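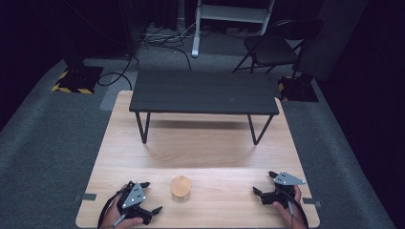
Can a machine put your kitchen away yet?

Every few months one of you writes in to ask when you can stop doing the dishes. This time it was Begoña Sepúlveda from Fladville, who has a bad wrist, three teenagers and a firm belief that she was promised a robot butler by now. Fair enough, Begoña, so was I! I've spent a good part of the spring reading up on this and pestering people who work on it, and my answer is: some chores, sort of, if you're patient and don't mind picking things up off the floor.

Let's start with jars, because jars are my favourite test. A small one with a round wooden lid, say, the sort you'd keep cloves in. You and I reach out, get hold of it and move it to the shelf while talking about something else. For a machine with two fingers it's a whole morning's work. Clear glass is hard for cameras, which tend to look straight through it and see the table. Then there's the question of how hard to squeeze, and whether to go for the lid or the body. Grab a loose lid and up it comes by itself, leaving the jar where it was. I do that too, mind you, usually with the rice.

What has changed is how the things get taught. The old way was to write out every movement, which is fine on a car line where the same door turns up in the same place all day long. Nobody's kitchen is like that. So now a lot of the teaching is done by people, who take a gripper in each hand and do the job themselves, with the fingers of the gripper in place of their own. The movements get recorded and the machine learns from those. I had a go at this at Garico, a small outfit that trains arms for packing work, and oh, it is humbling. It's like trying to butter toast with barbecue tongs. My first attempt at lifting a jar on to a little rack took so long that the chap next to me went and made tea.

They like to have plenty of goes at each task before they trust the result. For the jar-on-the-rack job it was 699, done by several people so that the machine doesn't pick up one person's odd habits. For folding a tea towel they wanted about 2,000 and still weren't happy with the corners.

And the shop floor? Better news there. Bustamante, who do spices and dried fruit, have had an arm moving filled jars from a tray to a box since last May. They told me it gets through 152 jars in an hour when all goes well, which a quick pair of hands would beat easily, but it doesn't get a sore back and it will do the late shift. Somebody still has to be nearby for when a jar tips over. It can't manage a tipped jar at all. It just stops and waits, rather like my husband with a blocked hoover.

Home is where it all gets muddled. I asked Kovirex, who keep saying they'll have something for the kitchen, what their machine could do if I brought it round to mine. They were very nice about it. Clearing a table of cups and pots, yes, slowly, if the table's well lit and there isn't too much on it. Opening a jar that's been shut by a strong person, no. Wiping up what was in the jar, not really. Anything involving a cat, please don't.

They gave me a list of 5 jobs they hope to have sorted next, and emptying the dishwasher is on it, so Begoña, you may get your wish before the teenagers leave home. I wouldn't cancel them yet.

If you work with one of these arms, in a warehouse or a bakery or wherever, do write and tell me what it's hopeless at. I'd love to hear about the good days as well, but the hopeless bits are more use to the rest of us when we're deciding what to believe in the adverts. Next time I'm having a look at window-cleaning gadgets, and I've already dropped one in the flower bed.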